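Damp storage room in basement, what can I keep there until next December?
Posted in Home and Storage by Sibel Yaman

Hello everyone. In May we moved to a ground floor apartment in Starnia, and with the apartment comes a small storage room in the basement. The room has a concrete floor and one outside wall, and it has no window. I was very happy about it until I put my hand on a cardboard box and the bottom was soft.

I bought a hygrometer. In the morning it shows a higher number than in the evening, which I do not understand, and on Saturday it was so high that I carried the books upstairs again. The landlord says that all basements in the building are like this and that I should use plastic. My neighbour says that plastic is the worst thing, and that everything must breathe.

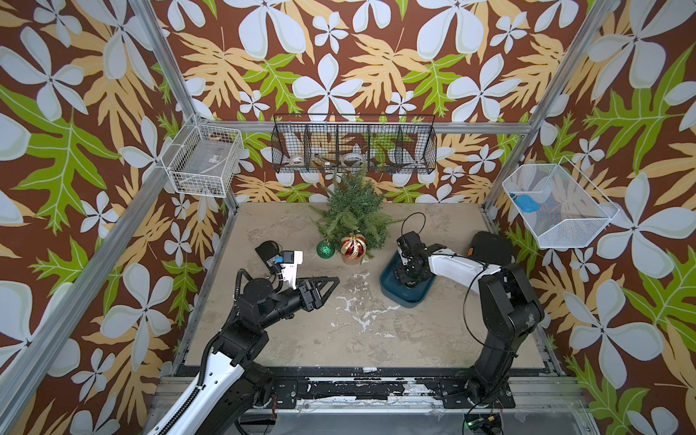
What I need to store is winter blankets, two suitcases, some paper documents, my son's skates and all the Christmas decorations. I do not want to pay for a locker at Baysal, they asked 123 dollars for one month. So my question is which of these things can stay in the basement, and in what kind of box. Also, is a dehumidifier worth the money for such a small room? Thank you in advance for your patience with my English.

Marguerite_in_the_annex

Your landlord and your neighbour are both a little right. Plastic with a tight lid keeps the damp out, but it also keeps in whatever damp you packed. So dry everything for a full day in the apartment first, and close the lid upstairs, in the dry air. The blankets especially. I lost a wool one because I folded it after the laundry and was too impatient.

Nothing should touch the floor or the outside wall. I put my shelves 30 cm from the wall and the smell was gone in a few weeks. Paper documents I would not leave there at all. They are small, find them a place under the bed. Skates are fine if you dry the blades and put a thin coat of oil, and please take them out of those closed plastic guards.

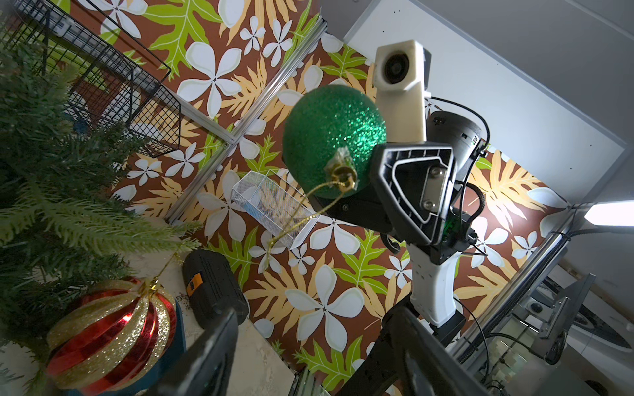 Decorations are easier than people think, the trouble is mostly the small parts. Glass does not care about humidity, but glue does, and metal does too. With a glitter ball like the green one, which has a thin gold string on its metal cap, I would take the string off and keep all strings together in an envelope with a bit of silica gel. Then each ball goes in soft paper, standing up, with no heavy box above. Do not use newspaper, the ink comes off on light colours.

The suitcases can stay, but leave them open a little.
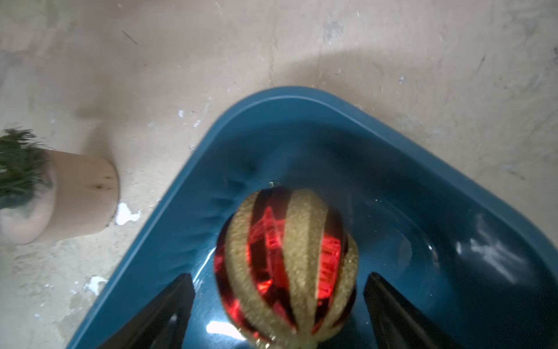
Red and gold bauble, with glitter on the gold parts

About the dehumidifier, yes, I think it is worth it. Mine is a Plimier and it cost 133 dollars. I keep the room at roughly 50 percent and I empty the tank when I go down for the bicycle. Ask your landlord first who pays for the electricity in the basement, in my building this was a long discussion.

pdk_rowan

just get the Hosix boxes with the rubber seal. never had a problem

Tomasz from the third floor

I agree with most of what Marguerite wrote, but I would look for the source of the water before buying a machine. Tape a square of clear plastic on the concrete floor, close all four sides, and wait two days. If there are drops under the plastic, the water comes up through the floor. If the drops are on top, it is the air, and then a dehumidifier will help you.

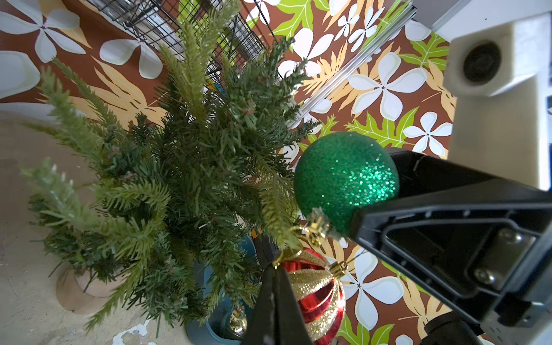 In our building it was neither of these. A downspout was pouring the rain directly beside the foundation, and the landlord had to add a longer pipe. The repair was cheap. It is good to walk once outside during heavy rain and see where the water goes.

For the hygrometer, the morning number can be higher when the room gets colder at night, as the same amount of water gives a higher percentage in cold air. Write it down at the same hour each day, otherwise you compare different things. I use nine in the evening.

Sibel Yaman

Thank you all, this is very useful. I have taped the plastic on the floor today. The documents are already under the bed, and I will ask the landlord about the downspout, although he does not like my emails very much. I will write again when I see where the drops are.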